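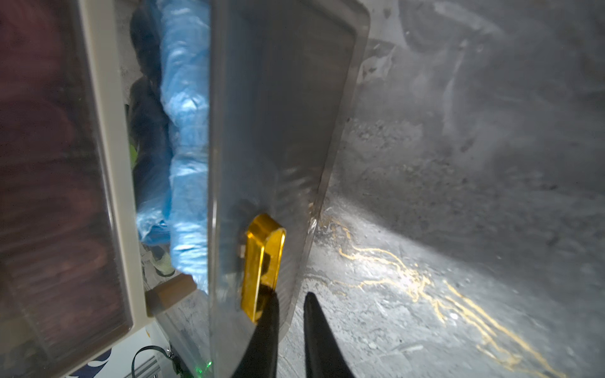
27 April 2024. Cell rules, second draft, for Emiko Tanabe to mark up. Rule 1 is who may stand where while an arm is powered. Current wording says "keep clear", too vague to audit. With the gripper at the edge of the metal panel and a person in blue sleeves on the far side of it, "clear" could mean anything. Proposed: no one within reach unless speed is capped and a second person holds the stop. Turneck sheet to be amended to match.

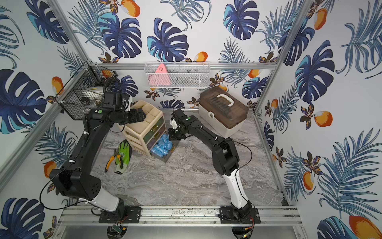

Both arms at the drawer unit, bottom drawer open. Pliers and glove on the floor to the left.

Rule 2: hand tools logged in and out of the cell. Efthymia Katsaros wants a check every 15 minutes; I would settle for 20 and one at each changeover.
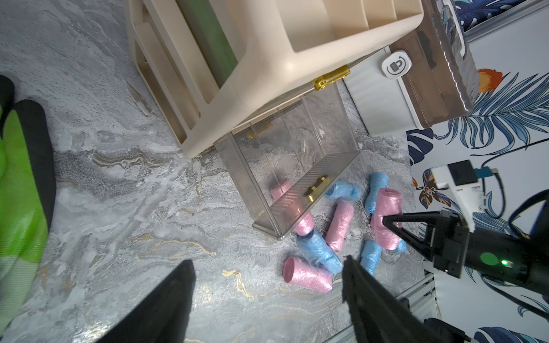
Rule 3: only one arm closes on an item at a time, the other holds open until release is confirmed. Prudeo controller has an interlock for this, default off. To be set on and locked. Review in September.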